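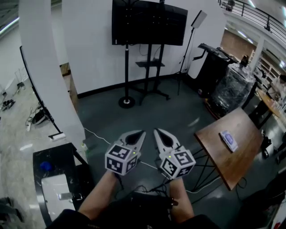 Both grippers with the marker cubes under the fingers, main room at Trundutgate

Search Rullitz Help Enter keywords All boards

Marker cubes on hand-held grippers keep dropping out
Posted in June by tealwasher

I'm putting together a pair of hand-held grippers at our shared workshop, Trundutgate. The project is called Nadska. Each gripper has a gray plastic finger above a white cube with black-and-white markers on the faces. A head camera finds the cubes and works out where my hands are, and later an arm is supposed to repeat the motion.

Tracking is fine while I hold still. When I turn my wrists it loses one cube or both. On my last run of 2566 frames it found both cubes in only 1732. The camera runs at 60 frames a second with auto exposure on. The floor is dark gray and shiny, and the cables from both grippers hang down toward my lap.

Do I need bigger cubes, or is it the lighting?

benchleft

Try fixed exposure before you print anything. Auto exposure goes long in a room with a dark floor, and then the markers smear when you turn your wrists. Set it short, raise the gain, and do the same motion again. Then save the frames it missed and look at 18 of them. Soft edges mean blur. If the edges are sharp and a face has gone gray, it's glare, so reprint on matte paper.

Also tie those cables back along your forearms. A cable across one corner of a marker can be enough to lose it.

copperlid

Just get bigger cubes. Sarıgül sells them.

oddsprocket

Can you post the view from the gripper camera too? If the head camera loses a cube for a moment, you can fill the gap from that one, provided it has enough fixed detail to follow.

tealwasher

Same room, from one of the grippers:

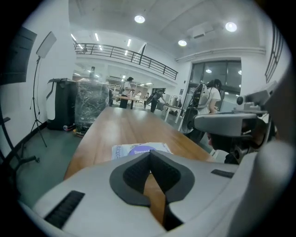 Photo: tealwasher / Trundutgate

oddsprocket

Good enough to use. The railing and the round ceiling lights won't move on you. Mask out the gripper body along the bottom and the right side, and mask the people if you can. The lens bends straight lines a lot near the edges, so calibrate with a fisheye model. The plain one will give you drift.

Comments

benchleft: Keep that flyer on the table if you can. Printed text gives good corners.

tealwasher: Short exposure first, then the mask. Will report back.

guest: what size are the markers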